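Caps and barrels, marker drawer
April 2022

Started on the marker drawer again. The last entry on this is from February and it ends with "should be sorted now," in my own handwriting, so I'm not going to trust anything I wrote that month. What we have is a drawer of markers where some are fine, some are dead, and a good number of the caps have gone off to live with somebody else's barrel.

The argument for doing this properly came from Trostside, who sent a page of advice with the last order. It says a marker with its own cap lasts twice as long as a marker with "a substitute closure." Twice as long as what? Stored how? There's no test described, and the next paragraph sells you replacement caps. I don't say it's false. A cap that grips badly lets the solvent out, fine, anyone can see why that would be so. But "twice" is a number and I'd like to know where they got it.

So the plan was to pull the caps, look at them as a lot, see which fits are loose and which only look wrong, and then leave a few markers standing under both kinds. Sewwandi Miah wanted to throw everything out and buy Bevia. That would also work, and would cost money, and in a year we would be back at the same drawer with newer markers in it.
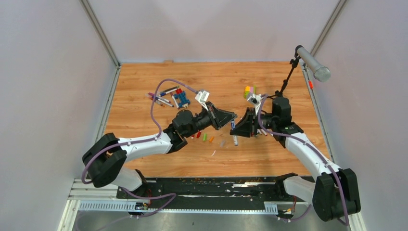
Matching by color is the first thing everyone does and I think it's where the trouble starts. A red cap goes on a red marker, so far so good, but there are at least two shapes of red cap in the drawer and from arm's length they pass for the same. You push one on, it seems to hold, and you've put a wide cap on a narrow collar. The two at the upper left of the table, one blue and white and one with a red cap, had ended up lying crosswise beside the blue and red brick thing, and markers left crosswise get picked up in a hurry and closed with whatever is nearest. I'd sooner match by the inside of the cap. Some have a ridge a little way in and some are smooth the whole way down. Ridge to ridge, smooth to smooth, and color as a tiebreaker.

The ridge test, as I did it:

Push the cap on until it stops.
Turn it a quarter turn with two fingers.
Pull it off slowly.

If it clicks on the way out, good. If it slides off with no resistance, set it aside. If it needs a hard tug, set that aside too, and don't force it back on. I split one orange cap this way and it was entirely my fault. Note that "clicks" is a judgment. On a second pass I changed my mind about several, which doesn't say much for the test. Asabe did a third pass without seeing my piles and we disagreed mostly on the smooth ones. I have more faith in the ridged pile.

Weighing was supposed to settle which barrels are dead. The Akinola sheet gives a way of doing it: weigh the marker full, weigh it later, the difference is what has evaporated or been used. Fine if you ever weighed it full. We didn't. I put one lot on the scale anyway and got 49 grams for the bundle, and I'm writing that down only so that there's a starting figure for the next round. It doesn't tell us a thing about today.
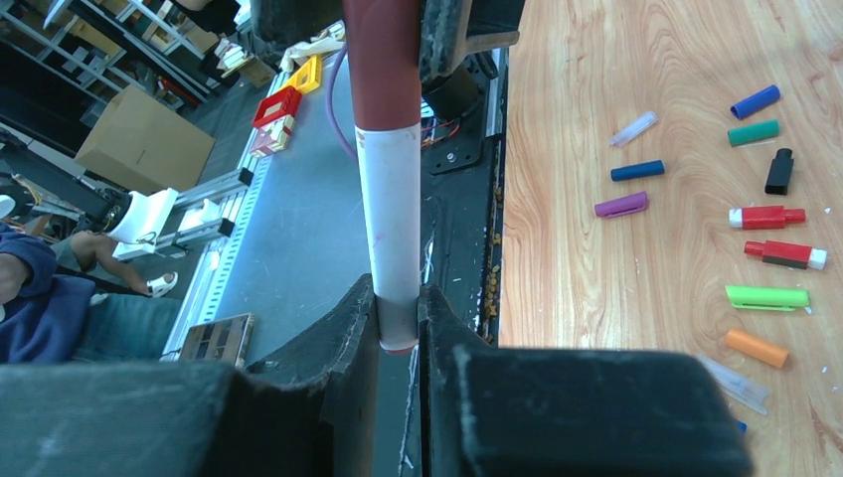 Caps spread out on the wood. Clear, purple, lime green, orange and the rest.

The clear caps are a nuisance. They tell you nothing about what they belong to, and people use them as spares for exactly that reason. My guess is that they come from the highlighters, but I've got no highlighter left with a clear cap on it to compare against, so it stays a guess. Try them on the narrow collars first.

Second nuisance: crumbs. Little white specks all over the surface, and it doesn't take much of that inside a cap to keep it from seating. I tapped each cap out over a sheet of paper before the ridge test. If you skip the tapping you'll blame the fit for something that's only dirt. I suspect that happened in February, when I labeled a batch "loose" and moved on. Can't prove it, the batch is mixed back in.

The clips are worth a line. The lime green one has a clip and so does the purple. Sewwandi's theory is that a clipped cap stays with its marker longer, as you hang it on a pocket instead of putting it down. Plausible. I'd want to see it over a few weeks. My own theory is that the clip gets used for fidgeting and the cap ends up looser. We have no evidence for either and both of us were quite sure of ourselves.

On laying them out. I tried a heap and I tried a row. The heap is quicker to make and slower to use. In a row you can see at once if two reds have been put down for one red barrel, and you can run the same marker along the line and try one after another without losing your place. It also takes up a lot of table. If you've got building blocks and other odds and ends out at the same time, push them to the back first.

I also tried the caps standing up, open end down. They fall over if you breathe. They do keep the dirt out that way, so I suppose it's worth the swearing.

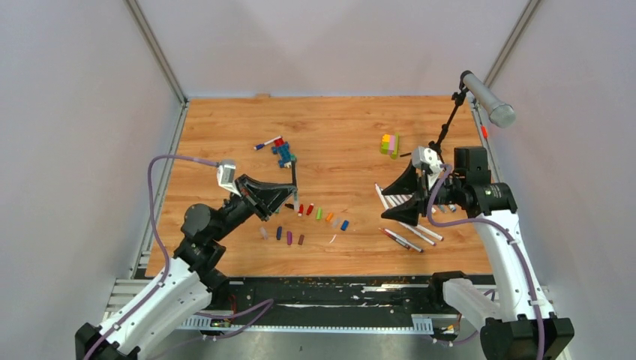
Can a dried-out marker be brought back by storing it tip down?

Sometimes, if there's still ink in the barrel and it has only drained away from the tip. If the ink has gone, standing it on its tip does nothing, and neither does any of the other stuff people swear by.

I tried it all the same on the worst ones. Left them tip down in a mug on the shelf over lunch. A blue came back, pale at first and then normal. The others drew the same dry scratch as before. One out of a mugful isn't much of a result, and the blue might have come back lying on its side, for all I know. There should have been a second mug as a comparison. Next time.

Findon sell a tray with a slot for each marker, 12 slots to the tray, and there's been talk of getting a couple. My objection is the same as for the last three things we bought for this drawer. A slot doesn't know what's in it. You can put the wrong cap on a marker and then put it very neatly away. If the tray held them tip down I'd be more interested, but the drawing in the leaflet shows them lying flat and the leaflet doesn't mention tips at all.

What I'd do for free:

Keep ridged and smooth in separate boxes, lid marked with a sketch of the ridge.
Caps without a partner go in one jar. When the jar is full, stop saving them.
Anything that scratches on paper twice goes out the same day.

The middle one will be unpopular. There is a feeling here that a spare cap is always worth keeping. I went looking through the notebook for one case where somebody went to the jar and found the cap they needed, and there's a single mention, and the marker in question was dead anyway.

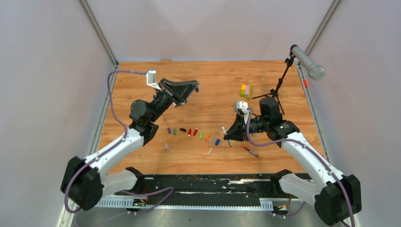

Asabe Jibrin thinks I'm being unfair to the jar, and that the reason it never helps is that it gets tipped out and mixed every time we tidy, so of course there's no record of it working. She would keep it, but sorted by the ridge, and she'd put a date on the lid so we can see how long things sit there. She also says my quarter turn is doing more harm than the bad caps are, and that pressing and pulling would be enough.

On the quarter turn she may be right. I took it from an old note and never asked what it was for. Will do the next lot without it and see whether the piles come out different.

The date on the lid, fine. I don't expect it to change anything, but it costs a strip of tape.

Set up for the long test: 8 markers, half with their own caps as far as we can tell, half with borrowed ones that passed the click. Same shelf, all lying flat, a line drawn on the same pad with each. "As far as we can tell" is the weak spot and I'd like it remembered when somebody quotes the result. Leave them alone until the pad says otherwise. Please don't use them for the whiteboard.

To do: more tape, a softer brush for the insides of the caps, find out if the narrow collars are really one size. Ask Trostside where "twice" comes from.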